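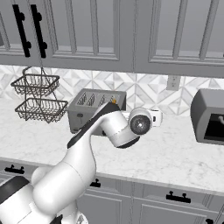 Four slots, silver finish, white marble counter.

Clondar four-slot toaster: a review after one winter

I bought the Clondar in February to replace a two-slot Ochoa that had started treating every slice as a personal enemy. The Ochoa had lasted 9 years and owed me nothing except a bagel.

First, the slots. They are wide enough for a halved bagel and for the thick, uneven slabs I produce with a bread knife. They are too short for a proper sourdough loaf, so the end of each slice sticks out and stays pale. You can flip it and go again. My brother-in-law, King-fai Hung, has the Cultov, which is longer, and he mentions this whenever bread comes up.

The browning dial goes to 6. Two is warm bread. Three is toast. Four is toast for people who like toast, and five is where the smoke alarm in our hallway takes an interest. I have used six once, on a frozen waffle, and it came out fine, which I can't explain.

Evenness is good on the outer slots and merely decent on the inner ones. Run a second batch straight after the first and you should turn the dial down half a notch — the manual says so on page 2, in type meant for ants.

The lever has a solid, slightly agricultural clunk. The cancel button works. The defrost button adds some time, though how much seems to be between the toaster and its conscience.

Complaints: the cord is short, the crumb tray sheds crumbs as you pull it out, and the finish collects fingerprints from people who swear they had cereal.

Would I buy it again? Yes, at the sale price. At full price I'd look hard at the Cultov and never tell King-fai.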